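Week 5 handout: when the arm stops and you don't know why

Okay, so last week I promised we'd spend a session on a failure that wasn't dramatic. No smoke, no bent metal. The Prekuven arm was doing a bin-picking run for the Meesuk exercise, and on attempt 18 it slowed down on the way in, hung there for a moment, and then threw a joint torque fault. I cleared it, restarted, and got the same fault on attempt 30. At that point I did the thing I tell all of you never to do, which was clear it again and keep going. Please learn from me!

Read this part before lab. A torque fault means the joint worked harder than the controller expected for that motion. The controller has no idea what caused it. It could be a collision, a wrong payload setting, a dry gearbox, or something soft and heavy hanging off the tool. The message looks the same for all of them, so the message on its own is a pretty poor clue. You have to go back to the log and ask where the arm was when it happened.

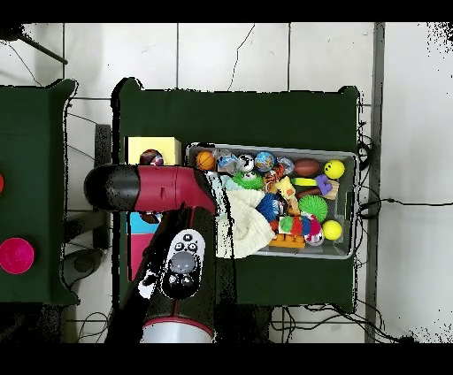

Fig. 1. Arm beside the toy bin. Note the ribbed cloth bunched over the left side of the bin.

Cloth is what I'd like you to think about. A rigid toy either comes up or slips out, and the load on the joints is easy to guess. Fabric drapes over the rim, wraps a neighbor, and pulls back a little at a time - so the torque climbs slowly and the collision check (which is looking for a spike) sleeps right through it. When I finally plotted both faults, that slow ramp was sitting there plain as day. Lai-ching Yen spotted it before I'd even finished labeling the axes.

The second problem was mine. The payload in the Botar config was still set for the old gripper, 378 grams too light. That ate up most of our margin before the arm touched anything. With the number fixed, the same pull took the joint to 66 percent of its limit and there was no fault. I still wouldn't call that solved, and we'll argue about it on the board.

Now cables. Look at the floor and the right edge of the table in Fig. 1. Before you go near a stopped arm, look down first. A snagged cable can load a joint too, and it can also put you on the tiles.

For lab, in this order:
- Stop the program and write down the fault and the attempt number BEFORE you clear anything.
- Hands stay out of the bin until your partner says "stopped" out loud.
- Check payload against the label on the gripper.
- Same fault twice - come get me.

Bring your torque plots on paper, one per pair. Reading is the Prernier chapter on force limits, and you can skip the derivation.

Questions about this handout: see Lai-ching Yen in the lab office | Back to top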